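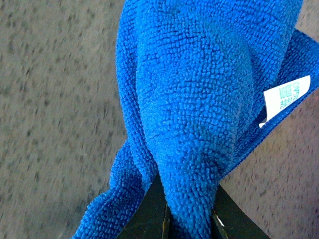
Duluth, 8th January

Textile Materials II
Handout 3: Liquid uptake in pile fabrics
Instructor: Seo-ah Ban, Room 112

Read this before the lab. The derivation of the wicking equation was covered in the last lecture and is only summarized.

1. Terms

Wetting is the replacement of a fiber-air surface by a fiber-liquid surface. It is described by the contact angle, measured through the liquid. An angle below 90 degrees means the liquid spreads into a pore without outside pressure.

Wicking is the movement of liquid through the pores of a yarn or fabric under capillary pressure. A fabric that does not wet will not wick.

Absorbent capacity is the mass of liquid held at saturation, divided by the dry mass of the specimen. Give it as grams per gram. Students often report it per unit area instead, and the two figures rank fabrics differently. A heavy fabric can hold more water per square meter and still have the lower capacity by mass.

Retention is the share of that liquid still held after a stated load or a stated drain time. Always state the load or the time.

2. Where the liquid goes

There are three places for water in a textile: inside the fiber, between fibers in a yarn, and between yarns or loops.

Cotton takes water into the fiber and swells. Polyester takes up almost none, and a polyester cloth holds its water nearly all in the spaces between fibers. Splitting a filament into finer segments makes those spaces smaller and more numerous and increases the surface area for a given mass. Blends of polyester and polyamide are commonly used for split fibers.

A loop pile adds the third kind of space. The loops stand away from the ground fabric and trap liquid between them. This water is loosely held and is the first to leave when the cloth is pressed or hung.

3. Rate of rise

For a single uniform capillary, with gravity ignored, the Lucas-Washburn relation is:

L squared = (surface tension x radius x cosine of contact angle x time) / (2 x viscosity)

Three points to note.

Distance goes with the square root of time. Plot L squared against time and the early part should be a straight line.

A larger radius gives a faster rise at first, but the final height is smaller. Fine pores are slow and reach higher. Most fabrics contain both, so the line bends.

The radius from the slope is an effective value. It should not be compared with a pore size measured under the microscope.

Folds and creases also matter. Where a cloth is gathered or twisted, the spacing between layers changes and liquid can cross from one layer to the next. For this reason specimens are tested flat, and any specimen with a hem is rejected. The stitching and the doubled layer form a separate path.

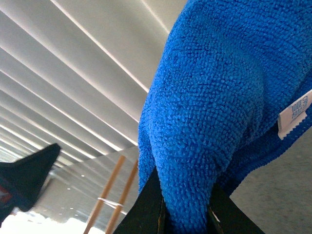 4. Lab procedure

Two cloths are used this term: Emik at 295 grams per square meter and Halo at 400 grams per square meter. Both weights are the suppliers' nominal values. Weigh and measure your own specimens and use the measured values in all calculations.

a. Cut strips 200 mm long, three along the length and three across the width. Mark the direction on each strip in pencil.

b. Condition the strips overnight in the cabinet. Do not handle the lower end afterward - skin oil changes the contact angle.

c. Clamp the strip in the Stukov stand with the lower end just touching the liquid. Start the timer at contact.

d. Record the height of the front every 30 seconds for ten minutes. If the front is uneven, record the highest and lowest points and use the mean.

e. For capacity, submerge a fresh weighed specimen for one minute, hang it by one corner for one minute, and weigh again.

Use distilled water only. The dye tracer is optional and must be noted if used.

5. Common errors

Fabric softener residue lowers wicking sharply. New cloths may also carry a finish from the mill, so all stock is washed without softener before cutting.

Fronts in pile fabrics are hard to read on the face side. Read from the back.

Do not fit the Washburn line through the full ten minutes. Use the straight portion and state where you stopped.

6. Reading

Jin, course reader, the chapter on capillary flow, up to the section on surfactants. The surfactant material returns in May and is not needed for this lab.

Reports are due at the start of the next lab session. Include raw readings for all strips.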